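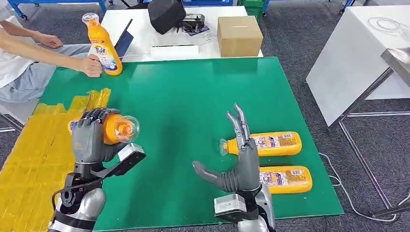
Bottle handling on the green board at Lemma's test room in Runville. A person's hand is on the Tide bottle at the far edge.

Who may reach across the table, and when

By Tonantzin Sandoval
2025-11-17

The house rules at Lemma used to fit on one sheet taped to the door. The current set runs to 22 pages, and most of what was added deals with a few feet of tabletop.

Lemma trains two-handed robots to pick up and pass household goods, mainly bottles and boxes. Its operators work close to the machines all day. They set out objects, put them back and set them out again. A fence would stop the work, so the company has had to write down what a person standing at the table can and can't do.

"The old sheet said 'keep clear of the robot while it is moving,'" said Tsion Abera, who wrote most of the new version. "Everyone agreed with it and everyone had their own idea of what clear meant."

Her first change was to divide the table. The near half of the board belongs to the hands whenever the motors are powered. The far edge is shared. A person may place or steady an object there, one hand at a time, as long as the forearm stays low and comes in from the side. Anyone who needs to go farther calls "hold" and waits for the operator to answer.

The answer matters. In September the company reviewed 13 reports from its own log, all of them minor, and in nearly all of them someone had called a hold and reached in before hearing anything back.

Speed is the second part. With a person at the table, the arms run at a reduced setting that can't be raised from the operator's screen. Iddrisu Kpodo, who runs the evening shift, was against this at first. His team recorded fewer passes per shift for the first 2 weeks. He says the gap has mostly closed now that people no longer stop to argue over which setting to use.

Grip gets a page to itself. A hand that is holding something is treated as live even when the arm is still, and the object isn't to be pulled out of it. The operator opens the fingers over the board and the person picks the object up from there. Bottles are to be capped before they go on the table, and any that leak are taken out of use for good.

Other workshops have asked for copies. Kwabena Wumbei, who inspects small automation sites around Govamley, likes the layout of the table zones but thinks the document leans too hard on spoken calls. "Rooms get loud," he said. "I'd want a light as well." Abera says a light is on order.

At Pitcombe, Matúš Sýkora has cut the rules down to four pages for a crew that uses a single arm. He kept the section on holds word for word and dropped the one on grip, then put it back a month later.

The next revision at Lemma will cover cables on the floor.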